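Progress report to the Fjeld program office
Reporting period ending November
Prepared by Mieke Visser, project lead, Piningate

The second phase of the workplace automation project is on schedule. Hand-held grippers are now in daily use at the Piningate office, where employees record the small handling tasks that the Pleda system is meant to take over. By the close of the period, staff had completed 731 recordings, of which 103 were set aside by the reviewer, Siebe Van Hecke, and will be repeated.

The work has changed the day for the 17 employees involved. Packing and sorting duties have been shortened to make room for recording sessions, and two posts have been redefined. Ornella Fontana and Maarten Koster, both formerly in order handling, now train colleagues in the use of the grippers.

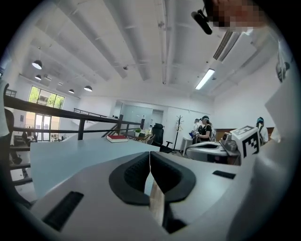 Employee representatives were consulted twice. Their main concern was pace - several people felt that recording alongside normal duties left too little time for either. Sessions have therefore been moved to the morning and end at 11:30. A second concern, whether recordings could be used to assess individual performance, was settled in a written agreement that excludes such use.

No positions have been lost, and none are scheduled to be during this phase. Senad Kovačević will present the staffing plan for phase three once the trial at the Gulau site has been approved. The request for additional training hours is attached to the budget annex.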